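Section 6. Setting Up a Perception Model for a New Workcell

6.1 Purpose of this section

This section explains how to register a workcell in Prollivau, teach the work object, and confirm that the vision and motion settings agree with one another before a task program is released. It applies to cells in which the arm works inside an open desktop computer chassis. For flat-panel and conveyor cells, refer to Section 9.

The procedure assumes that the arm has been mastered and that the gripper driver is installed. Operators should hold the Editor role or higher. The Viewer role can open the screens described in this section but cannot save changes.

6.2 Before you begin

1. Place the chassis on the work table with the side panel removed and the motherboard facing up.
2. Disconnect the chassis from the power outlet.
3. Set the fixture plate beside the chassis. The plate and the chassis must both be inside the reach limit shown in the Cell Layout screen.
4. Start the Prollivau controller service and wait until the status bar reads Ready.
5. Open Cells, select New, and enter a cell name. The name cannot be changed after the first save.

CAUTION: Keep hands and tools out of the reach area whenever the arm is enabled. Lowering the speed override does not make it safe to enter.

6.3 Registering the fixed view

The fixed view gives the planner its map of obstacles. It is used to place the chassis, the fixture plate, and any raised parts in a single coordinate frame.

1. In the Views tab, select Fixed and then Start Preview.
2. Adjust the exposure until metal surfaces no longer show as solid white in the preview. A starting value of 2,000 is suitable for most indoor lighting.
3. Select Chassis Outline and mark the four outer corners of the case in clockwise order.
4. Select Fixture Outline and repeat the step for the plate.
5. Select Build Map. When the map is complete, check it against the physical layout.

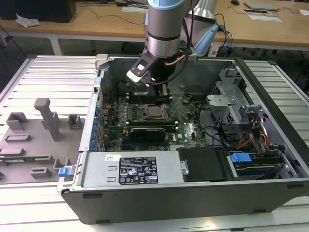
6. Use the Keep-Out tool to draw a volume over each item that the arm must not touch during travel. The drive cage, the power supply, and loose wiring inside the case should always be covered. Tall posts on the fixture plate should be given a separate volume so that they can be switched off for pick moves.
7. Select Save Map.

NOTE: Cables are poorly detected by the map builder. Volumes drawn over cables should extend at least 20 mm beyond the visible edge on every side.

NOTE: If the chassis is moved after this step, even slightly, the outline must be marked again. Editing the offset values by hand is not supported.

6.4 Registering the wrist view

The wrist view is used for the last part of each approach, when the arm covers part of the work object in the fixed view. The two views are joined by a shared reference point, for which the processor socket is recommended.

1. In the Views tab, select Wrist.
2. Set the speed override to 5 percent.
3. Jog the arm until the socket and the memory slots are both visible in the wrist preview.
4. Select Mask Gripper. Trace the outline of the fingers and gripper body. The area inside the outline is ignored by the detector.
5. Open and close the gripper once through its full travel and confirm that the mask follows it.
6. Select Set Reference and mark the corners of the metal retention bracket.
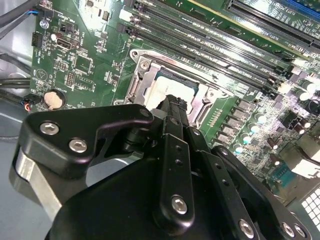
7. Read the match score in the lower panel. A score of 582 or higher is accepted. If the score is between 299 and 581, repeat steps 4 through 6. A score below 299 means that the reference has not been found, and the fixed view should be registered again.
8. Select Save View.

CAUTION: The contact monitor must be on before the fingertip is brought near the socket. The monitor is switched off each time the gripper driver is restarted and does not switch itself back on.

6.5 Planner settings

Open the Planner tab and enter the values listed below.

Approach direction: Board normal
Travel clearance: 40 mm
Clearance inside chassis: 8 mm
Path attempts: 1,558
On failure: Stop and hold

The path attempts value is the factory setting. A lower value shortens planning time but may cause the planner to report No Path in narrow areas near the drive cage.

Cells that use the De Graaf gripper driver should also set Finger Model to Detailed. The simple model treats the fingers as one block and will refuse most moves between the memory slots and the socket.

6.6 Releasing the cell

1. Select Dry Run. The arm repeats the taught path at reduced speed, stopping above each target.
2. Review the run log. Any line marked Amber must be opened and acknowledged.
3. Select Release and enter the release note.

Released cells are locked. To make further changes, create a copy under a new name and return to 6.3.

Section owner: Chie Mizuno, Varkemano Technical Documentation
Last revised: January 9, 2024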